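Zuseo Opens Small-Item Drop-Off Service for Mixed Household Discards in Renbridge

RENBRIDGE, October. Zuseo, a handler of household discards and reusable goods, has opened a drop-off service for small mixed items at its Moon Street building. The service accepts beverage cans, hand tools, kitchen utensils, small plastic housings and similar articles that residents commonly leave in a drawer or garage because they do not fit a single curbside category.

Items are received at a counter on the ground floor and placed in rigid gray bins. Each bin is assigned a number at intake and keeps that number until its contents have been sorted. The site holds 500 bins in circulation. Bins are emptied completely between loads, and any bin with a split wall or a broken rim is withdrawn.

Sorting follows a fixed order. Beverage containers are removed first and sent to the metals stream. Tools and utensils with an intact handle are set aside for the reuse shelf. Articles made of more than one material are held for manual separation, and whatever remains is weighed and recorded as residual waste.

"The difficult loads are the small ones," said Nerea Miranda, operations manager at Zuseo. "A bin may contain a can, a tool and a molded part, and each of those leaves the building by a different door. We wrote the procedure around loads of that kind."

During the trial period at the company's Ginimdale site, 2,702 items were logged. Of these, 45 percent went to the metals stream. Crushed cans are accepted in any condition, provided they have been drained. Residents are not asked to remove labels or to flatten containers before arrival.

Articles on the reuse shelf are inspected by Kyung-hwa Kong, who leads the repair bench. Handles are checked for cracks and play at the neck, and working surfaces are cleaned. Tools that pass are offered to the public at no charge on Sunday mornings. Tools that fail are returned to the line and separated by material.

The following are not accepted: batteries, aerosol cans, paint, glass, medical sharps and any container holding liquid. Items longer than the bin should be taken to the bulky goods entrance on the north side of the building. There is a limit of 2 bins per household per visit.
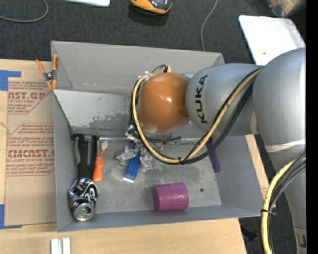
A sorting bin with a crushed beverage can and an orange-handled tool among its contents.

Eduardo Fonseca, who is responsible for material records at Zuseo, said item counts by category will be posted at the counter each month. The same categories will be used at Ginimdale so that figures from the two sites can be compared directly.

A printed list of accepted items is available at the intake counter. Requests for group deliveries from schools and apartment buildings should be made in advance to Arnel Sebastian at the Renbridge office.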